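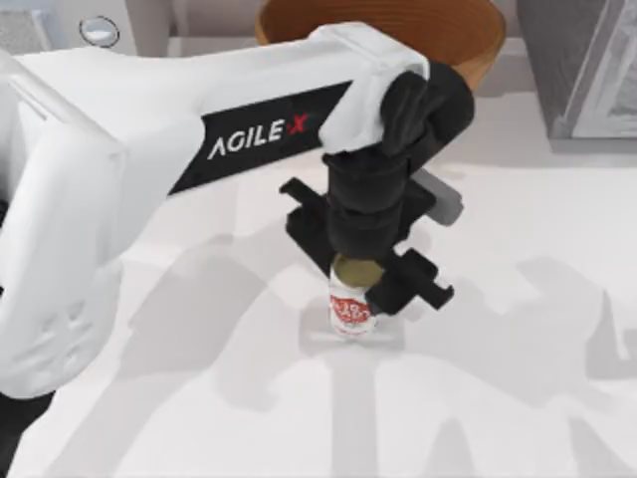 White arm with the AGILE X label, over a white tabletop

Print this message | E-mail this message

Re: [skenda-talk] July swap and the puzzle table

Hi all,

Catching up on the list after a week away, and I wanted to get back to Mitali before Friday. Her message first, for anyone who deleted it:

> Hello everyone,
> I have a 1,000 piece harbor puzzle to bring to the July swap
> but I'm pretty sure it only has 997 pieces. Is it rude to put
> it on the table anyway? My sister says throw it out. I think
> somebody would still enjoy it. Also, does anyone know how to
> make a replacement piece that doesn't look awful?
> Mitali Matubbar

Mitali, bring it! Please don't throw it out. I did a Talukder puzzle last winter (the one with the lighthouse and all that miserable gray sky) that was short a piece right in the middle of the lamp, and I still had a lovely time. Just write the count on the lid in big marker so people know what they're getting. The only thing that annoys me is finding out at the very end, at eleven at night, on my knees looking under the couch.

As for making pieces, I've tried it a few times. What works best for me is cereal box cardboard, two layers glued together and pressed under a heavy book overnight. Lay tracing paper over the hole, rub around the rim with a soft pencil, and you get a pretty good outline. Cut a hair outside the line and sand it down with a nail file. Then paint it with whatever you have. I used my daughter's poster paints and from the other side of the room you can't tell — well, I can tell, but I'm picky.

One thing I'd skip is photo paper on top. It's too shiny, and it peeled on me in a month.

Does anybody have the Clistotero puzzle with the market stalls? I've been after it for ages and I'd trade two of mine for it, both complete, both counted twice. One is a 99 piece thing meant for kids but it has really nice owls. The other is the big Skendach map, which took me 28 evenings and I never want to see it again (no offense to whoever gave it to me, I know you're on this list).

Oh, and could we start at 6:30 this time instead of 7? I always end up rushing through the tables at the end, and last time I went home with the same puzzle I brought. If that's a pain for people coming from work, forget I asked.

I'll bring lemon bars and a stack of zip bags. If you're bringing something in a busted box, come find me and we'll bag it up before it goes on the table.

See you Friday!

Print this message | E-mail this message

Recent messages on this list
Re: Best glue for a finished puzzle?
Felt mat or foam board
Wanted: Clistotero, any size
Parking for the July swap
Re: Re: Sorting by shape or by color
Talukder lids that split at the corners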